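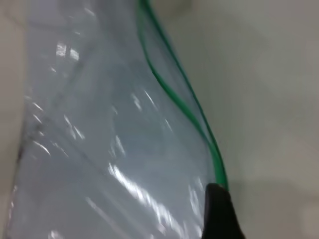

Sat 28 July

The second week of our summer course at Brilton is finished, and I want to write down some things before I forget them. I started this blog to practice my English and to keep notes, so please excuse me if it is more notes than story.

Our project is called Sotus. It is a student project, and the task sounds very small: the robot has to take a clear plastic bag by its edge, lift it, and put it into a tray. In the first year of the course the students work with wooden blocks. A block stays how you leave it. A bag has a new shape every time you touch it, and this is why our teacher likes bags so much and we like them a little less.

The biggest trouble for us is light. The wrist camera sees the lamps in the plastic better than it sees the plastic. When I looked at the first recordings, our program had marked white reflections as the edge of the bag again and again. It was very sure about them, too. Where the plastic lies double it becomes a bit blue and gray, and the program believed that this was a second object.

So we changed the plan. The bag has a thin green border, and green is a color that does not appear anywhere else on our table. Now the program looks for green first, makes a line from it, and chooses a point on this line for the finger. I wrote the part that makes the line. It has 2 settings, and I spent almost three days on the second one. When the bag is folded over, the border can show up as two green lines close together, and my code wanted to draw one line in the middle, exactly where there is only clear plastic. I have now told it to choose one of them and stay with it. It is not elegant, but I can explain every row of it, and our teacher asks us to explain.

We recorded 2824 pictures for this. The marking of the border was done by hand, in the evenings, mostly with music. The goal at the start of the course was 1000, so we are proud of the number, although I must say that many pictures are blurred from the movement of the arm. First I wanted to delete the blurred ones. The team from Trastine, who share the lab with us and build a small sorting machine, told us to keep them. Their argument was that the robot will also see blurred pictures when it works, so it should learn from them. I was not convinced on that day, but I have changed my mind.

Some small notes for myself:

- Write down the position of the lamp before every recording. I forgot it on Tuesday and had to do the whole set again.
- Close the finger slowly. A quick closing pushes the air under the plastic and the edge moves away.
- Save the settings file with a new name each time!
- Ask how to clean the finger tips. The dust from the blocks is still on our shelf and it gets everywhere.

What we cannot do yet is a bag that lies with its border underneath. Then there is almost no green to find. One idea is to push the bag a little from the side and look again. Another idea is to use the creases, but I tried to follow them with my own eyes on the screen and I lost them after a few centimeters, so I do not know how a program should do it.

In September there is a student competition in Yu, and we have sent our form. The rules say that the bag is dropped on the table by the judges, so we can not choose how it lies. I read this sentence many times – it makes me more nervous than the travel.

On Monday I will start with the pushing. I also have to write the two pages for the course report, and I have only the title so far.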